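Is the Cadside open day worth it if you're thinking about automating a small shop?

Posted by planerdust, in Workshop & Small Business

I run a small packing and finishing shop and my business partner has been after me to look at robots. Cadside is having another open day this Friday with Arna doing the demonstration, and I could go, but it's most of a day lost plus the drive. I've been to two trade shows where a robot waved at me and I left with a tote bag.

What I'd like to know from people who have gone: do they show you real work or is it a canned routine? Can you ask for something that isn't on the program? And do they talk money in front of everybody or do you have to sit through a sales call afterward? We ship 300 boxes on a good day, so we are not a car plant. Anything helps.

3 replies

tolliver_bench
Went to the January one. Short version: go if it's under an hour away, skip it if it's more.

The long version is that the day is about two-thirds talk. Coffee, a slide show with a lot of arrows in it, then a walk to the demo tables. The talk told me we'd see "flexible handling of mixed parts." What I got at the first table was toy blocks. Hearts, cubes, cylinders, that sort of thing, in four bright colors, on a maple-colored board with plenty of room between the ones at the front. My parts are brown, they come in a heap, and half of them have a strip of tape hanging off.

I asked the presenter how it picks out one block from another and got an answer with the word "learned" in it five times. I asked what happens when the lights change. He said that was a great question. I wrote that down because it was the whole answer.
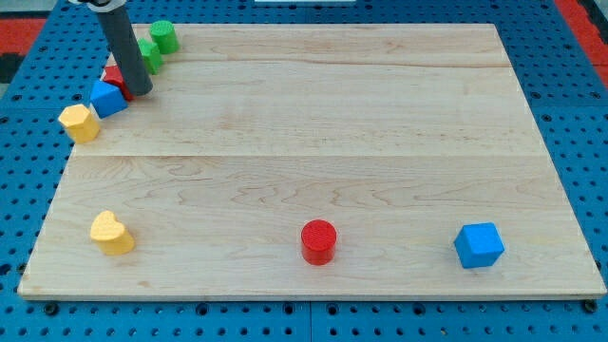
Where I will give them some credit is the crowded end. Anybody can pick up a cube that's sitting out by itself. Getting a tool down in among several pieces that are close together is nearer to what you and I would need, and that's the part I'd stand and watch. Go back to that table more than once. Most people drift off after the first round and the presenters loosen up when there are only three of you left.

Things I'd ask, in the order I wish I'd asked them. How many tries out of a hundred does it miss, and who counted? How long does one move take, start to finish, with no cuts? Can I put my own part down? I had a bracket in my coat pocket and was told it wasn't "in the set." Fine, but then say so on the flyer.

On money: no prices in the room. There was a sign-up sheet. I put down an email address I don't use much and it has had four messages since.

godwit77
I think that's a bit harsh. Blocks are what everybody practices on. They're cheap, they don't roll under the bench (well, the cylinders do) and you can tell from across the room which one it went for. I wouldn't hold it against them.

That said, I went with the same doubts and came home with most of them. The number they kept repeating was 1,654 successful moves. I asked out of how many and the fellow had to go and find someone. The someone said it depended what you counted as a move. If you can't tell me the bottom half of the fraction, I'm not putting the top half in front of my partner.

Planerdust, on your second point, they did let one visitor move things around at the second table, after asking nicely and waiting until the group had thinned out. So it can be done. Bring a part anyway, the worst they say is no.

Parking is bad. There are 40 spaces and the staff have most of them by nine. Use the gravel lot behind Godinho and walk over, it's five minutes.

rmk_packline
I haven't been to Cadside but I did the Jidach one and it's the same kind of day. We ended up not buying. A used conveyor and a better table height got us to 236 boxes a shift from a good bit less, and I can fix a conveyor myself with a wrench.

If you go, time it with your own watch. Don't use the clock on their screen.

planerdust
Thanks all. It's fifty minutes each way, so right on the line. I'll probably go, with a bag of our ugliest parts and a stopwatch, and I'll skip the slide show if I can find the side door. Tolliver, do you remember what time the tables opened?

tolliver_bench
10:30 on the schedule. Closer to 11 by the time the coffee people were done.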